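Unit 5: Personnel Changes and the Recorded Identity of a Band

These notes accompany the lecture on replacement members in rock groups. Students should read them before the seminar and bring written answers to the two questions set below.

1. The problem

When a guitarist leaves an established group, the remaining members must decide what they are replacing. A player contributes written parts, a tone, a stage presence and, in many cases, songs. An audition usually tests only the first of these. The candidate learns the existing record and plays it back to the people who made it.

Our case for this unit is the four-piece Plornden, whose founding guitarist, Do-yoon Joo, left in 2000, between the second and third albums. The group heard 16 candidates over one September. Most were competent. Several played Joo's solos more accurately than Joo had done on stage.
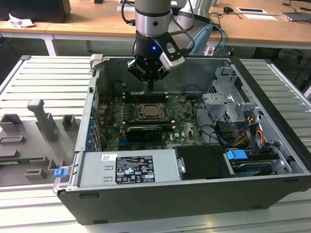 The position went to Manee Phuthong, who had learned only half the set and asked to play the other half without a lead part. The rehearsal tape of that afternoon runs to 40 minutes and is held in the course listening folder. Note the second verse of "Doratero," where the bass moves up to fill the space left by the guitar. The arrangement was kept for the third album, Moon, and the older version was dropped from the live set.

2. Terms used in this unit

Substitute: a player engaged for a fixed run of dates, with no writing credit.

Replacement: a player admitted to the group on a continuing basis. Credit and royalty terms vary and should be checked in each case.

Signature part: a passage that audiences expect to hear unchanged. Opening riffs are the usual instance. Long solos are less protected than students tend to assume.

3. Two views of the case

The first view holds that Moon is the work of a different group using an established name. Its supporters point to the shorter songs and the near absence of twin-guitar passages. The second view treats the rhythm section as the constant element and regards the lead guitar as a changeable voice.

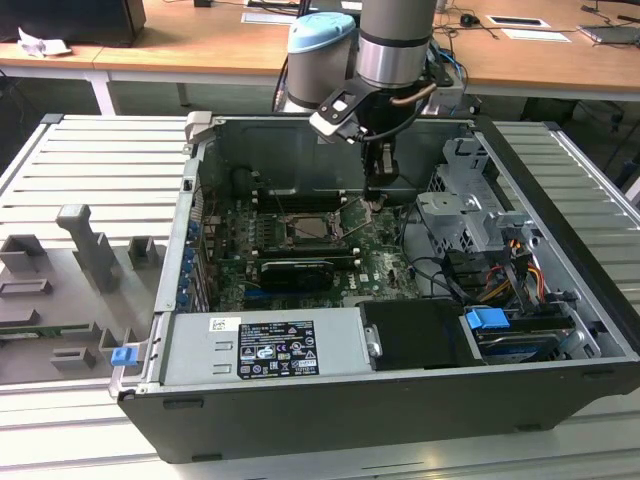
Kalkidan Worku takes the second view, and argued in last term's seminar that the drums on all three albums are placed so far forward that a listener can identify the group within a few bars, whoever is playing lead. Worku added that the early reviews barely mention the guitar.

Questions for the seminar: Which signature parts survive on Moon? Should the writing credit for the revised "Doratero" have been altered?

Filed under: Course Handouts > Popular Music > Rock History

Shares: 16 | Comments: 3

Myung-ja Woo
Is the rehearsal tape the same transfer as last year's? The bass was very hard to hear on that one.

Do-yoon Cho
I would add a third view. Phuthong wrote four of the songs on Moon, so the change is in the writing more than the playing.

Jitimard
Please could the reading list be posted here as well?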